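Hosdale hospital to end labor and delivery services in June

Monday, October 22, 2018

HOSDALE -- Stesness Regional Hospital has filed notice that it will close its labor and delivery unit in June, leaving Bolar County without a hospital that schedules births.

The notice, filed with the state health department's licensing division, covers the hospital's obstetric beds, its newborn nursery and the operating room reserved for cesarean deliveries. The emergency department, general surgery, imaging and the outpatient women's clinic are not part of the filing and will keep their current licenses.

According to the notice, the unit handled 201 births in the last fiscal year. The hospital said that volume no longer supports round-the-clock coverage by an obstetrician, an anesthesia provider and nurses trained in newborn resuscitation, all of which are conditions of its license category.

Most patients are expected to be referred to Ammann Medical Center, the nearest hospital with a licensed obstetric unit. Residents in the western part of the county would travel up to 70 miles each way. Ammann has told the state it can absorb the added deliveries within its present bed count, but it has asked for permission to convert one observation room to a triage room.

The closure requires no vote by county officials. Under state rules, a hospital that wants to give up a service line must file a notice, publish it locally, hold at least one public hearing and submit a transition plan. The department reviews the plan for completeness. It can attach conditions and can delay the effective date if a condition is not met, but it cannot order a hospital to keep offering a service.

Staffing standard

The filing follows a change to the state's obstetric staffing standard that was adopted last year. The earlier version allowed smaller hospitals to meet the coverage requirement with an on-call physician who could reach the building within a set response time. The revised version requires that a provider qualified to perform a cesarean delivery be in the building whenever a patient is in active labor, and that a second nurse with current newborn resuscitation training be assigned to each delivery.

Hospitals below a certain size were given a grace period and could apply for a variance. Stesness Regional applied for one and received it in part. The department accepted an alternate arrangement for anesthesia coverage but turned down the request to keep on-call coverage for cesarean deliveries, citing the distance between the hospital and the homes of the physicians on the call list.

The hospital said it tried to fill the gap with temporary contracts. Two obstetricians are on staff, and the rest of the schedule has been covered by physicians brought in through agencies, usually for a week at a time. In the financial attachment to its notice, the hospital reported that contract coverage was the largest single expense in the unit and that payments from Medicaid, which covers most of the births there, did not meet the cost of an average delivery.

The attachment also lists malpractice coverage as a factor. The hospital's insurer declined to renew the obstetric portion of its policy on the existing terms and offered a replacement with a higher deductible. The hospital accepted the replacement for the current policy year only.

Transition plan

The transition plan divides patients by due date. Those due before the closure will be able to deliver in Hosdale if their pregnancies are considered low risk. Those due after it will continue prenatal visits at the outpatient clinic and will be registered at Ammann no later than the start of the third trimester. Patients may choose a different hospital, in which case the clinic will send records there instead.

High-risk patients are already referred out of the county and would see no change in where they deliver. The plan does change how they are monitored. Fetal testing that is now done in the labor unit will move to the outpatient clinic and will be available on weekdays only. Patients who need weekend testing will have to go to Ammann.

Emergency births are covered in a separate section. Federal law requires any hospital with an emergency department to screen and stabilize a patient in labor, whether or not the hospital has an obstetric unit. The plan calls for emergency department nurses to complete a course in emergency delivery and newborn care before the unit closes, and for the hospital to keep two infant warmers, a delivery kit and a supply of the drugs used to control bleeding after birth. A transfer agreement with Ammann, including ground transport by a specialized crew, is attached in draft form. It has not been signed.

Ambulance coverage was the subject of the department's first set of written questions, which were posted with the filing. The county ambulance service runs three staffed vehicles during the day and two at night. A round trip to Ammann takes a vehicle out of the county for most of a shift, and the department asked the hospital to explain how calls would be covered during that time. The hospital's reply says that it is negotiating a backup agreement with a neighboring service and that it would pay a standby fee under the agreement. The amount was redacted.

The department also asked about patients without cars. The reply says Medicaid's nonemergency transportation benefit covers scheduled prenatal visits and planned inductions, but does not cover a trip made in spontaneous labor unless an ambulance is called. The hospital proposed a lodging arrangement under which patients living far from Ammann could stay near the medical center in the last days of pregnancy. It did not say who would pay for the rooms.

Records and scheduling

The two hospitals use different electronic record systems. Until a direct connection is in place, the Hosdale clinic will send prenatal charts to Ammann as document files at set points in the pregnancy and again whenever a lab result falls outside the normal range. Ammann's labor unit will have read-only access to the clinic's system through a separate login. 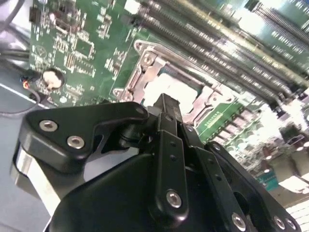
A green computer motherboard, with the processor socket area in view.

The department flagged this part of the plan as incomplete. It asked for a written procedure for nights and weekends, when the clinic is closed and no one is available to send a missing document. It also asked how fetal monitoring strips recorded in Hosdale would be kept. State rules require that they be stored with the mother's chart and that they remain readable for the full retention period, including after the equipment that produced them has been taken out of service. The hospital has until the public hearing to answer.

Records of past births will stay with the hospital. Patients who want copies can request them through the medical records office both before and after the closure, at the usual copying fee. Birth certificates are issued by the state and are not affected.

Staff

The unit employs nurses, surgical technicians and clerks, most of whom work full time. The notice says nurses will be offered openings in other departments, with pay protected for one year. The hospital did not give a number for expected layoffs. The two staff obstetricians will remain at the outpatient clinic, and at least one is expected to apply for privileges at Ammann in order to deliver patients there.

The hospital's nurse-midwife practice is not mentioned in the notice. The practice holds a separate permit that allows it to provide prenatal and postpartum care, but its deliveries take place in the hospital unit under a physician agreement. That agreement ends with the unit. A freestanding birth center would need its own license, and no application for one has been filed in Bolar County.

Written comments

The department has received 638 written comments since the notice was posted. Comments are public once they have been reviewed for private medical information. Those released so far deal mainly with travel time in winter, the condition of the highway west of Hosdale and the availability of weekend testing. Several ask whether the county could support the unit with a property tax levy. The department responded that financing is outside the scope of its review.

A date for the public hearing has not been set. State rules require that it be held in the county, outside normal working hours, and announced in advance both in print and on the hospital's website. Comments may be submitted by mail or through the department's website until the hearing record closes. The department will issue its findings on the transition plan after that, along with any conditions, and the hospital will then have a set period to respond in writing.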